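Status: usable with care. Last touched Sep 17, 2018.

# Prarside Bylines

A table of newspaper bylines from the Prarside weekly and its two sister titles, with a guess at which desk each story came from (council, courts, sport, other). It was put together to test a claim that gets repeated at every journalism meetup: that local papers stopped covering council meetings once the newsrooms merged. I wanted to believe it. I'm less sure now, and I'm even less sure that this data can settle it.

## What's in it

- `bylines.csv`: one row per story, 2000 rows
- `desks.csv`: the desk labels and the rules behind them
- `checked.csv`: the rows a human read in full
- `notes/`: scans of margin notes, mostly illegible

Columns in `bylines.csv`:

| column | meaning | trust it? |
|---|---|---|
| `story_id` | made up by us | yes |
| `title` | headline as printed | mostly |
| `byline_hash` | reporter name, hashed | see below |
| `desk` | assigned by rule | no, not alone |
| `page` | page number in print | yes |
| `words` | length from OCR | within reason |

## Where it came from

The print run was scanned by Clenero, a local copy shop, from bound volumes. OCR was done with Watari, a small tool we wrote for narrow newspaper columns. Watari does well on body text and badly on bylines, a shame for a byline dataset. Italic names set under a rule were the worst. When it couldn't read a name it wrote `STAFF`, and so did the paper when it meant staff. The two can't be told apart in the CSV.

Of the full set, 1000 rows were read against the page by a person. The rest were not.

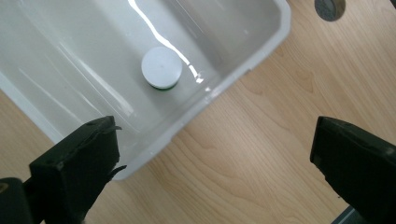
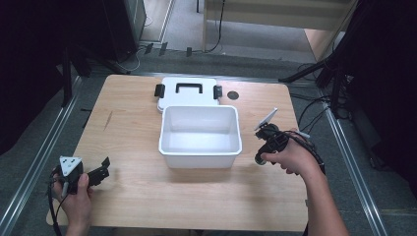
*White plastic bin on a light wooden tabletop, two views.*

## Problems we know about

**Desk labels are keyword rules.** If "council" appears in the first paragraph, the story is filed under council. A football club's annual council got in that way, and so did a recipe column. Some 16 rows of that sort have been fixed by hand. I would bet there are more.

**"Wire" copy is counted as local.** One sister title ran agency stories with the agency line stripped out. Any chart showing that title growing its coverage should be read with that in mind.

**Moves between papers look like departures.** A reporter who left one title for another gets a new hash if the paper changed how it printed the name (initials, then a full first name). I've seen a draft chart that called this "turnover." It's spelling.

**Six issues are missing.** All 6 are from one June, when there was a local election. You can see the difficulty. Council coverage for that year is undercounted by an amount we can't estimate, and filling the gap with an average would be silly.

## About the Sobczak split

Older copies of this repo came with a train/test division called the Sobczak split. Please stop using it. Stories from the same issue ended up on both sides, and a classifier that learned the page layout scored very well on it. The impressive numbers went away when whole issues were held out. The file is still in `old/` for anyone who needs to reproduce an earlier result.

## Should you use this?

For teaching people to clean messy text, sure. For counting pages or story lengths, probably. For any statement starting with "local journalism has," I'd want a second source, and I'd want it to be better than this one.

Don't try to reverse the hashes. Most of these reporters are still working, and it wouldn't take much.

## Corrections

Open an issue with the `story_id` and a photo of the printed page. Corrections from memory aren't accepted, including from people who wrote the stories. We tried that once and got three different answers for the same headline.

## License

Table and labels: CC BY 4.0. The article text isn't included, and we can't send it to you.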